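Narnovau opens a lending shelf for building blocks, and I can't wait for you to raid it

Nov 8, 2019 – Hi, I'm Tamsin Ferreira, and I run Narnovau, the little toy library on Berchtold Street. After a summer of begging, borrowing and sanding (my poor thumbs!), our new block lending shelf is open. It's called Bola, and it has 50 sets that families, preschools and after-school clubs can take home for up to 9 weeks.

The idea came to me in June, when a mom brought back a puzzle and asked if we had "just plain blocks, the kind that don't do anything." We had one sad shoebox of them. I put a note in the window that night and people started dropping off bags – more than 555 blocks by the end of the month, in every size you can think of.
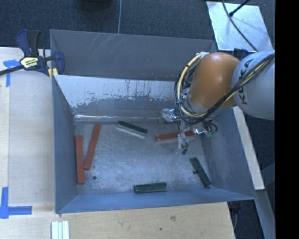 Sorting is the part I love most, and I do it by color first and shape second. Short chunky ones go to the toddler sets, arches and wedges go to the castle sets, and the long ones get their own pile for bridges and fences. I'm fond of the long red and dark green ones lying in the big grey metal bin, and I've already built far too many imaginary railroads with blocks like those. 

Each Bola set comes in a cotton drawstring bag sewn by our neighbors at Priline, with a card inside so you know what to bring back. Lost one under the couch? Tell us and we'll swap in another. Borrowing is free with a Narnovau membership, and a family membership is $50 a year.

Preschool teachers can reserve sets ahead of time at the front desk. And if you have blocks in the attic, bring them by – we're still short on arches!

Press contact: Tamsin Ferreira, Narnovau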